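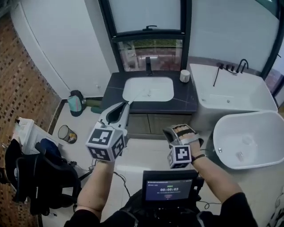 Can you clean a bathroom with vinegar and skip the store-bought stuff?

For most of it, sure, but keep vinegar away from natural stone, and never let it anywhere near bleach.

I get this one a lot, usually in November when everybody's got relatives coming and the cupboard under the sink is bare. My own routine is pretty dull! I mix two cups of white vinegar with two cups of water in an old Kurek spray bottle (the trigger sticks, I love it anyway) and go after the soap scum first. Spray, wander off, make coffee, come back and wipe. Rinse well afterward or the whole upstairs smells like pickles.

For grout I've gone back to baking soda paste and a toothbrush. I did try the Vorkis foam that a few of you wrote in about, and it was fine, but my knees hurt just as much when I was done.

One more thing – the newsletter now goes out to more than 3,000 of you, and 305 sent in tips last month, which made my whole week. I'm still reading them, so hang in there. Next time it's hard water spots on shower glass.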